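Filed under: Fixes & Faults / Small Plant Maintenance
6 min read

Belt drifting to one side after retensioning – troubleshooting log

Equipment: flat belt conveyor, Gallstead drive unit, fixed-speed motor
Site: Flakville packing shop, line 4
Status: Closed

Reported problem

Belt walks toward the drive side within a few minutes of starting. Started in May after the belt was retensioned. Edge is rubbing on the side rail and leaving dark dust underneath. Operators have been pushing it back by hand at each stop, which they have been told not to do.

Step 1. Confirm the fault

Locked out, cleared the belt, restored power and ran it with nothing on it. Drift was visible by the second minute and reached the rail before the fourth. Ran it again with product. Same direction, same rate. Load placement is not the cause.

Step 2. Check the frame for level

Put a level across the frame at the drive end, the middle and the tail. Drive end and middle were fine. Tail end was low on one side. One leveling foot had backed off and the lock nut was loose. Reset the foot and tightened the nut. Drift was slower afterward but still there.

Step 3. Check tension side to side

The take-up screws at the tail had been turned unevenly. Measured from the end of each block to the fixed plate and found a difference of 4 mm. Whoever did the retensioning probably counted turns and started from screws that were already uneven. Backed both off, set them equal by measurement, then brought them up together a quarter turn at a time.

Ran it for almost an hour. Belt stayed off the rail but still sat left of center, and moved a little more each time the line restarted.

Step 4. Clean the pulleys

Removed the lower guard. Found a ridge of packed dust and label glue on the tail pulley, all on one side. A ridge like that works the same as a bigger pulley diameter at that spot, and the belt climbs toward it. Scraped it with a plastic scraper – no metal, it marks the lagging – and wiped down with the cleaner listed in the Ivanyshyn belt sheet. Drive pulley only needed a wipe.

Step 5. Check the return rollers

There are 6 return rollers on this line. Five turned freely. The one nearest the tail was stiff and had a flat worn on it. Replaced with a Drosau roller from stores, part bin 68. Checked that it sat square to the frame before tightening.

Step 6. Final tracking

Put the guard back on and tracked the belt at the tail, an eighth of a turn per adjustment, waiting several full laps between each. Took three adjustments. Belt now runs centered loaded and unloaded, and holds through ten restarts. 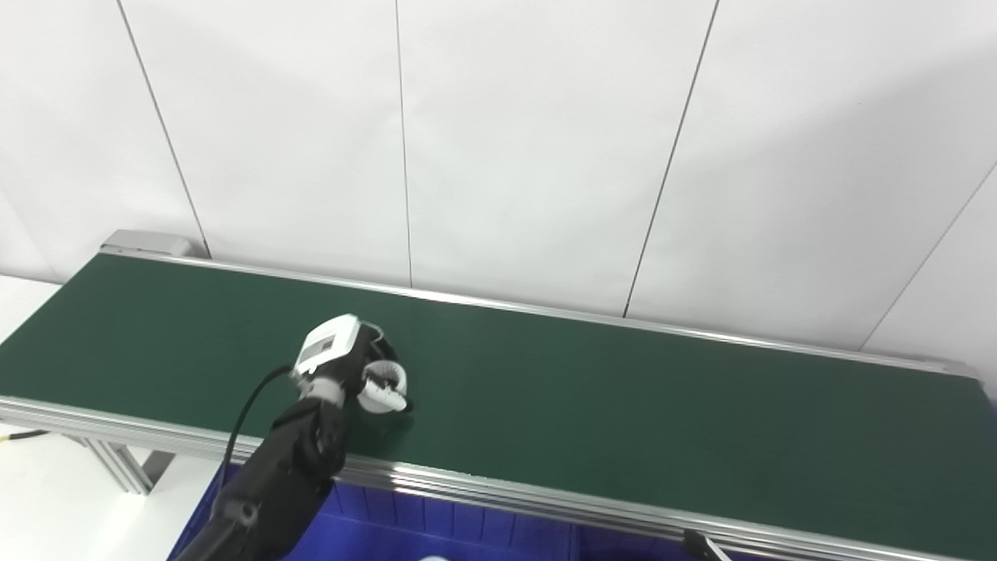 Step 7. Follow-up

Recheck tracking after one shift, then after one week. Add pulley cleaning to the 1,000 hour service. Mark the take-up blocks with paint pen so uneven adjustment shows. Order two spare rollers.

Update: one week check done. No drift, no new dust. Closing.

Comments (3)

beltandbraces
We had the same thing and spent two days on the take-ups before looking at the pulley. Would move step 4 up to step 2.

millhand_k
What did you use on the glue? Ours goes gummy and smears.

nightshift_ed
Check the splice too. If it isn't square the belt will swing side to side once per lap. Different symptom, but people mix them up.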